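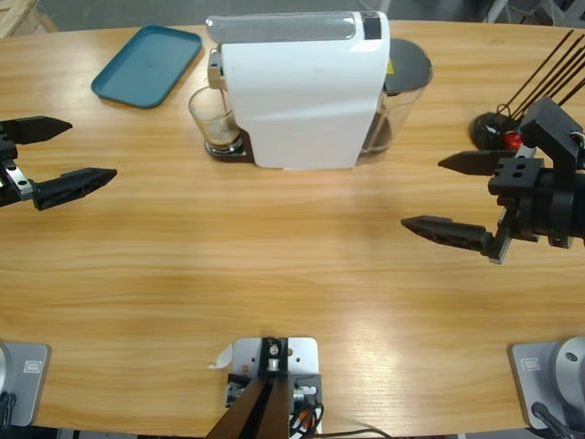 Phone lost on the bus, battery dead, and the bank app was still logged in

Posted by Yulan Dong, Dec 11, 2019

Hello everyone, I hope this is the right section. I left my phone on the number 16 bus on my way home and only noticed when I reached for it to text my sister. I rang it from her phone right away and it went straight to voicemail, so I'm guessing the battery is dead (it was on 8 percent when I got on, I do remember that much). It's a Lunano, maybe two years old, and it has a four-digit code on it that I'm ashamed to say is my birthday.

What worries me most is that I stay logged in to everything. My email, my bank, all my photos of the grandkids. I can still get into my email on the laptop. Should I erase the phone now or wait and see if the bus company has it? And if I erase it, do I lose the photos too? Thank you so much in advance, you were all lovely when my printer broke in March.

Tetteh Korletey

Oh Yulan, I'm sorry, that is a rotten feeling and I've had it myself! Take a breath, you have the laptop and that's a big help.

I'd start with the bank. Call the number on the back of your card and ask them to cut off the app on that phone. They do it all day long and it only took me 12 minutes, most of it on hold. After that, change your email password from the laptop and look for the setting that signs you out of all other devices. Do the email before your shopping accounts and so on, as the reset links for those all land in your inbox.

Then call your phone company and have them block the SIM, so no one can get your text codes by popping it into another phone. They can put your old number on a new SIM when you're ready.

As for erasing, you can usually mark the phone as lost first, which locks it and puts a message on the screen with your sister's number. With a dead battery nothing will happen until it's charged and online again, but the request sits there waiting. I would give the bus company a day or so and then erase it, and sooner than that if you see any sign-ins you don't recognize. Before you erase, open your photos on the laptop and check that they're really there. If the newest ones are missing, they may only be on the phone.

And please pick a new code that isn't a birthday, dear. Mine was my house number for years so I can't talk.

Oisín Hegarty

had a Lunano too, terrible battery. try the bus depot, mine was in a drawer there for 4 days before I thought to ask

Ruoxi Qin

Everything Tetteh said, and I'd add one small thing. If you find the box it came in, the long serial number (IMEI) is normally on the label. Write it down, as the bus people may ask for it to prove the phone is yours, and the police will want it if you end up making a report. Fingers crossed for you, and do let us know if it shows up!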